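Making a short animated series for under-fives: project report
Group 3, second-year Media Production

Our group was asked to plan and produce a pilot for a children's television series and to report on how it was done. The group was Rasha Karaki (writing), Hussam Haddad (animation), Oleksandra Pylypenko (sound) and Constanza Ocampo (schedule and budget). Our tutor was Nisreen Atallah.

The series is called Ullby. It follows a young heron who lives beside a canal and wants to know what the boats are carrying. We first had a talking lighthouse as well, but he took most of the good lines and we dropped him before the second draft.
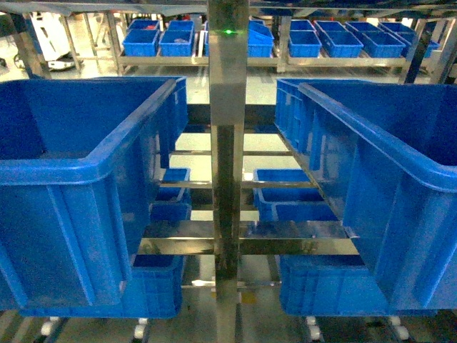 The script went through four drafts. The first was far too long and had jokes that only adults would follow. Rasha read the second aloud to a nursery class in December and marked where the children stopped listening. Most of those places were scenes with two characters explaining something to each other — so the third draft replaced them with action.

Animation was done in cut-out style. Hussam built the heron with separate legs, neck and beak, which let us reuse the walk in every scene. The water was harder. We tried drawn ripples, then a painted loop, and kept the loop although the join shows when the boats pass under the bridge.
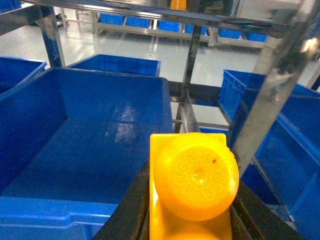

Voices were recorded in the college radio room. Oleksandra played the heron herself after our first actor dropped out. The theme tune is short, and we cut it again after the test screening.

We sent the pilot to two small companies, Vornano and Salgado. Vornano did not reply. Salgado said the main character was clear but the ending came too quickly. We agree with this. If we did the project again we would lock the storyboard before recording any voices, as three scenes had to be recorded twice.

Comments

Gomitz: Is the pilot online anywhere? My daughter likes herons.

Constanza O.: Not yet, we still need to clear the music.

tessb: Bring back the lighthouse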